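Moving to Hekcombe, week six
30/05/2026

The last of the boxes went to recycling this morning, so I think I can say I live here now. A few people asked how the move went and what it cost, and I said I would write it down.

I booked the van through Norano. The quote was 243 dollars for the day plus fuel, with a deposit of 200 that came back a week later. They had the van ready when I got there and the paperwork took two minutes. The ramp was stiff and I ended up lifting most things straight in over the bumper. If I did it again I would pay for the bigger van and make one trip. I made two, and the second one was mostly lamps, coats and a box of pan lids.

I had packed 55 boxes. I know this because I numbered them and kept a list in a notebook, with the room and a few words about what was inside. The list worked well until box 31, when I got tired and started writing "misc." There are nine boxes of misc. The phone charger was in one of them, and so was the can opener.

The drive from Itmont is easy until the river, then it is one lane with a lot of farm traffic. I would leave before seven.
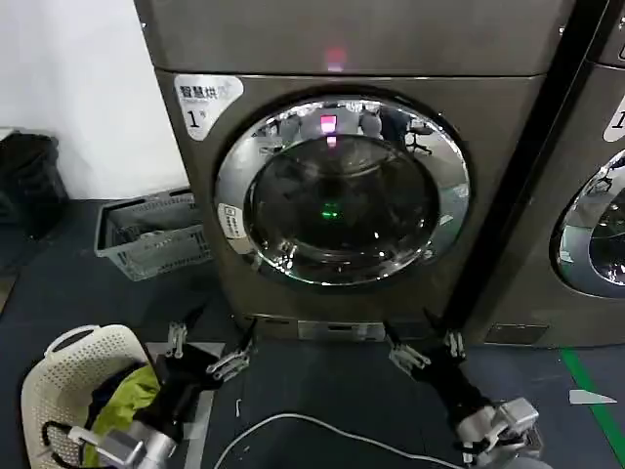 Utilities were the slow part. Electricity was switched over the same day, but the internet took until the second week and I had to call three times. Water is billed by the town here, and you have to go to the office on Riedl Street with your lease and a photo ID. They close for lunch. I found that out standing at the door.

Changing my address took longer than I expected too. The bank and the post office were done online in one evening. The dentist, the library and the car insurance all wanted something different. The insurance went down a little, which was a nice surprise – I had assumed it would go the other way.

The town itself I like. There is a bakery that sells out of rye by ten and a hardware store where they will sell you one screw. The walk to the river is fifteen minutes. At night it is much quieter than my old street, and for the first week I slept badly because of it. Now I don't notice.

Things I still need to sort out: curtains for the front room, a shelf that fits under the stairs, and somewhere to keep the bike that isn't the hallway. The bedroom door sticks when it rains. I have a plane for that somewhere, probably in misc.

My sister is coming to stay in July, so the spare room needs a bed before then. If anyone has a decent folding one they want to sell, leave a comment. I can pick it up anywhere between here and Itmont.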